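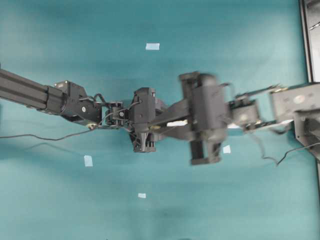 Zondska Waterborne Edge Sealer for Raw Particleboard and MDF
Sokonton Surface Products

Availability: in stock, trade counter and freight
Pack sizes: 600 mL squeeze bottle, 1000 mL tin
Colour: clear when dry, milky in the pack
Gloss: flat
Page revised Sun 2 March

Overview

Zondska is a one-part acrylic sealer for the cut edges of particleboard and MDF. It is intended for edges that will not receive ABS or veneer tape, or that will receive it only on the visible side: sink cut-outs, the underside of kickboards, hinge cup bores, cable penetrations, the rear edge of vanity carcasses, and the bottom of laundry gables where they meet the floor.

Melamine-faced board resists incidental moisture well on the face. The core does not. Water that gets past the silicone at a sink or under a kick enters at the cut edge and travels along the panel, and the resulting thickness swell doesn't reverse on drying. Moisture-resistant grades slow this process and do not remove the need for edge sealing. Zondska penetrates the outer layer of the core and cures to a flexible film that can be sanded, painted, or left as is.

The product is not a structural consolidant. It will not restore a swollen edge, and it will not hold a screw in a stripped hole. See Related Products for the Plidholm repair filler.

Suitable substrates

Standard particleboard, raw or melamine-faced
Moisture-resistant particleboard
Flooring-grade particleboard (edges only, see Limitations)
Standard and moisture-resistant MDF
Plywood end grain
Blockboard

Not suitable for cement sheet, compact laminate, solid-surface benchtops, or any edge that has been waxed or oiled.

Substrate notes

Absorption at the edge of a panel is uneven. Most particleboard is laid up with fine material at the faces and coarser material toward the middle, so the centre of the thickness takes up more sealer than the margins. On a routed edge the difference is easy to see on the first coat: the margins hold a sheen while the middle goes dull within a short time. Apply further product to the dull band while the coat is open. Do not wait for the recoat time to treat the middle. 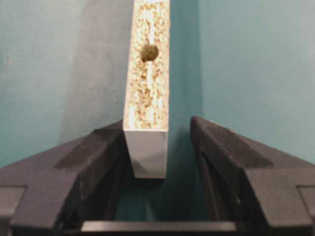 Exposed particleboard core, edge-on. The surface is granular and porous, and chip size is irregular.

MDF behaves differently. Its core is fibre, more uniform, and it raises a nap when wetted. Sand between coats on MDF if the edge is to be painted. On particleboard, sanding between coats is optional and mostly serves to knock off proud chips.

Edges cut with a blunt blade tend to be torn and will consume considerably more product than the coverage figure suggests. Tear-out deep enough to catch a fingernail should be filled first. Burnished edges, typically from a blade that has been run too slowly, have the opposite problem: the surface is glazed and the sealer sits on top. Break the glaze with a medium abrasive before coating.

Preparation

Work on board that has been in the shop or on site long enough to reach equilibrium with the surrounding air. Board that has come off an uncovered ute in the rain is not a candidate for sealing that day.

Remove all dust. Compressed air pushes fines into the voids and is not recommended as the only method. Use a vacuum with a brush head, then a dry cloth. A damp cloth should not be used on raw MDF.

Mask adjoining melamine if the finish matters. Zondska can be wiped off melamine with a damp rag while it is wet, and peels from most decorative faces once dry, but textured and deep woodgrain finishes will hold residue in the low points.

Application

Stir the tin. The squeeze bottle should be inverted several times — shaking it hard introduces bubbles that end up in the film.

Apply by brush, foam pad or small roller. The squeeze bottle has a notched nozzle for running a bead along a straight panel edge, which is then spread with a pad. For hinge bores and other blind holes, use an acid brush and make sure the bottom corner is coated.

Apply 2 coats as a minimum. Edges next to a sink, dishwasher, washing machine or shower screen should have a third. The first coat should be applied generously and worked in. Later coats can be thinner.

Do not thin the product. Do not apply to vertical edges in a heavy coat, as it will sag and leave a ridge that interferes with edge-tape adhesion on the adjoining face.

Clean brushes in water before the product skins. Dried sealer can be softened with methylated spirits, although the brush is rarely worth the trouble.

Drying and recoating

Touch dry and recoat times depend on temperature, humidity and how much the edge has absorbed. Recoat when the surface no longer feels cool to the back of the hand. In humid coastal conditions this can take most of a morning. In a dry inland shop in November it can be ready before the next panel is cut.

Leave overnight before fitting silicone, seating a sink, or stacking panels edge to edge. Full water resistance develops after several days. Panels may be installed before then provided they are not exposed to standing water.

Compatibility

Neutral-cure silicone: compatible after overnight drying.
Acetic-cure silicone: compatible, but test adhesion on an offcut first.
Water-based enamel and acrylic topcoats: compatible. Scuff lightly.
Two-pack polyurethane: compatible over a fully cured film only.
Nitrocellulose lacquer: not recommended. The solvent will lift the sealer.
Hot-melt edge tape: tape first, seal after. EVA and PUR adhesives do not bond reliably to a sealed core.
PVA: does not bond to a sealed edge. Keep the product off any face that will be glued, including dowel and biscuit joints.

The last item accounts for most of the technical enquiries we receive. Where a panel has both a glued joint and an exposed edge, assemble first and seal afterwards.

Technical data

Type: one-part waterborne acrylic dispersion
Appearance: milky white liquid
Dry film: clear, flat, flexible
VOC content: 78 g/L, less water
Flammability: non-flammable as supplied
Dilution: none
Clean-up: water
Storage: sealed, upright, out of direct sun, protected from frost

Coverage is not quoted as a single figure. Take-up varies too widely between board grades and cutting methods for one to be useful. Trade customers can request the coverage table by board type, which lists take-up per lineal metre for common thicknesses.

Limitations

Zondska is for interior use. It is not a tanking membrane and must not be used in place of one in a wet area. It isn't intended for flooring that will be exposed to weather during construction; follow the board manufacturer's instructions for those edges.

A sealed edge delays water entry. It does not compensate for a leaking trap or a missing bead of silicone, and it offers no protection at screw penetrations made after coating. Touch up any holes drilled on site.

The dried film is not rated for direct food contact. Do not use on chopping boards or on the inside faces of open pantry shelving where food is stored unwrapped.

Handling

Low odour. Ventilate as for any waterborne coating. Wear gloves and eye protection, particularly when coating overhead edges or bores. Cutting and sanding board generates fine dust: use extraction and a suitable respirator. The safety data sheet is supplied with every carton and on request from the counter.

Do not pour residue into a sink or stormwater drain. Allow small amounts to dry in the tin and dispose of them through a council paint drop-off.

Ordering

ZN-B: 600 mL squeeze bottle with notched nozzle
ZN-T: 1000 mL tin
ZN-N: spare nozzles

Bottles can be refilled from the tin. Rinse the nozzle before refilling.

Orders placed through the Espinoza Street counter are normally ready the same day. Freight orders leave on the next working day. Tins travel as general goods and need no dangerous goods paperwork.

Related products

Plidholm Board Filler — two-part filler for torn edges and blown screw holes. Apply before Zondska.
Plidholm Edge Pads — foam pads for panel edges, with replaceable faces.
Sokonton Neutral Silicone — clear, white and almond.

Technical enquiries

Application and compatibility: Antonina Zakharchenko
Trade accounts and coverage tables: Sunita Nautiyal

Please have the board grade, thickness and intended topcoat to hand when calling. For adhesion failures, keep a sample of the affected edge with the film still attached, and note the batch code from the shoulder of the bottle or the base of the tin.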